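Plaltard Residential Lettings – Maintenance and Furnishings Desk
Ticket 587
Opened: 3 November 2018
Category: Kitchen, worktop and table coverings
Status: Awaiting tenant

Summary of report
The tenant of the Hegde flat states that the black and white squared covering supplied with the furnishings does not lie flat. Round items of food are said to roll on it, and the cloth creases where vegetables are cut and set down. A replacement is requested.

Checks carried out
The covering was compared with the inventory entry, which gives a Cletix wipe-clean cloth, pattern 19, issued in February. No fault in the table has been recorded. The tenant was advised to keep loose fruit in a tray and to use a board for all cutting.

Items on file: fruit in the tray, and a cut piece of carrot.
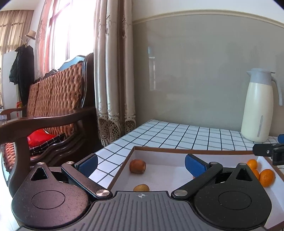
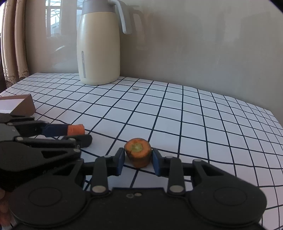 Reply received from Skumar Supplies: the cloth should be laid out flat for 3 days with a weight at each corner, and should not be ironed. If the lines of the pattern still bend after that time, the full width may be exchanged – the firm holds 50 in stock. Marks left by carrot juice are not covered by the exchange and should be wiped off with mild soap.

Action
Tenant to confirm the result in writing. Exchange form attached to this ticket.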